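Review: Jarkus Workcell Practice Kit, second edition

The Jarkus kit is sold for people who must set up a small robot arm near other people and would like to do it in a proper way. In the box you get a printed handbook of 107 pages, 15 plastic check cards, a roll of floor tape and a log book. I have used it since June in our shop at Prakberg, where we do table-top handling work with one arm and light household objects.

The handbook is the main part. It is divided by task and not by type of machine, so you begin with "clearing the table", go on to "first slow run" and only later meet the chapters on speed and force. I liked this order. Many guides start with definitions, and a new colleague is asleep by page ten.

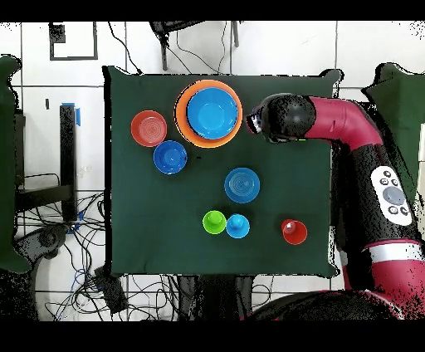

Words: Lev Yurchenko
Section: Tools and Guides
Reading level: some experience with robot arms

Card 4 is the one I use most. It concerns the work surface. A cloth must lie flat to the corners and be fixed at the edge, and no fold may stand up inside the reach of the gripper. With a green cloth like ours this is a fair point, for the corner on the arm's side likes to curl. Bowls and plates can be of mixed colours and may be stacked, but the card wants each stack written in the log before the run. I found it too strict at first. After a few weeks I do it without thinking, and it takes less time than looking for a mistake later.

Card 9 is about cables, and it is less good. It says that all cables on the floor must be "managed", and this word is never explained. Does it mean covered, tied, or lifted? Our cables lie in a tangle beside the table, and I could not learn from the card how bad this is. The older Flavden guide gives a clear rule for walking routes, and I still keep its page on the wall.

The floor tape holds well on tiles and comes off clean. The log book has room for 40 runs, which we filled quickly. A second one must be ordered separately.

One more complaint. The chapter on stopping the arm asks for a test every Friday, but the form for it is on page 45, far from the text. My colleague Meng made a copy and put it in the front pocket.

I would buy the kit again for a small team. For a bigger workshop with several arms, the cards say too little about who may enter when another person is working, and you will need your own written rules for this.

Score: four out of five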